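Kitting tray for small motor/PCB assemblies: how to lay out bins and stop harness tangles?
Posted in Workshop & Bench Setup, February 24, 2021

Mi-kyung Kwon
I am setting up a bench for kitting small parts. Each kit is one round board, one motor with leads, and one wire harness, collected in a tray and handed on for soldering. The first run is 71 kits. Parts wait in open plastic bins on either side of the tray.

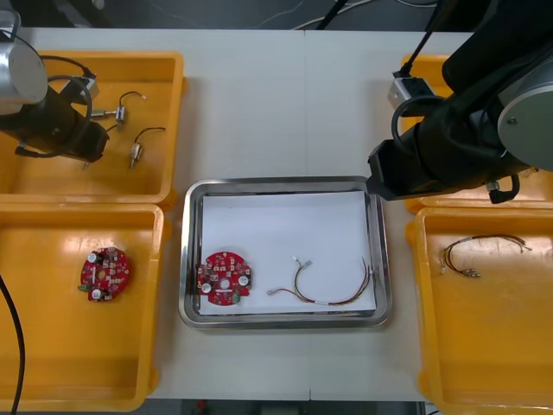
My main problem is the harness. Ours come bagged in bulk from Netari and hold whatever bend they had in the bag. When one is put down in the tray it springs back and drags the other parts with it. In a steel tray with paper on the bottom, a harness lying in a wide U next to the board already uses most of the width, and the loose ends stand up near the rim. I have tried twist ties, but removing them takes longer than placing the part. Is there a layout or a liner that keeps the parts separated without adding a step? Also, is plain paper acceptable under boards, or do I need something else?

Dutine
Use smaller trays.

Delia Lungu
I ran a kitting bench at Tranow for 9 years, so the following comes from that type of work. Your product may differ.

Layout. Keep one part type per bin and do not mix them to save table space. Put the part with leads in the bin closest to the person or station that picks it. Leads catch on bin rims, and a short lift is easier to control than a long one. Motors should lie flat in one layer. If they are stacked, the wires hook each other and you will pull up two.

Order. Place the harness first, along one long side of the tray, connector end toward the short rim. Place the board second, on the other half. The motor goes last. A harness placed last will land on top of the board, and its connector can scrape the surface parts. It also helps to stretch the harness straight along the upper side so that the lower half of the liner stays free. 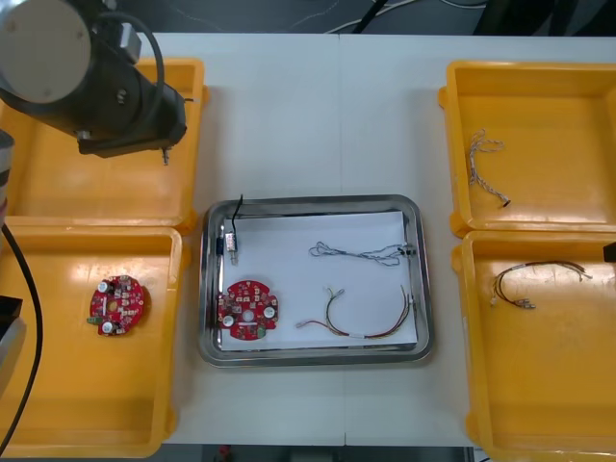 Harness laid across the upper right of the tray, board on the left.

Leads over the rim. Any wire that sticks up past the edge of the tray will be caught by the next tray when you stack. Turn it inward before the tray leaves the bench.

Liner. Plain paper prevents scratches and makes a dropped screw easy to see. It gives no static protection. If your boards are static sensitive, use a dissipative liner and ground the tray. A metal tray with paper in it should not be treated as a grounded surface. Cut the liner slightly smaller than the floor of the tray so that it does not ride up on the rounded corners.

Tangles. Ask the supplier for harnesses tied singly. If that is refused, hang them by the connector for a day before use. We kept 19 pegs on a rail above the bench and refilled them at the end of each shift. The bend does not disappear completely, but the harness will stay where it is put.

Mi-kyung Kwon
Thank you. I had been placing the board first. I will change the order and try the rail. The boards are static sensitive, so the paper will be replaced.

Na
Adding to the above. We ordered 1056 harnesses singly tied last June and the extra cost was small compared with the time spent separating them. Specify paper tape and a folded tab. Without the tab you need a blade, and sooner or later the blade cuts a lead. I have no opinion on the tray size. Check that your bins have a smooth floor, as ribbed ones catch thin wire.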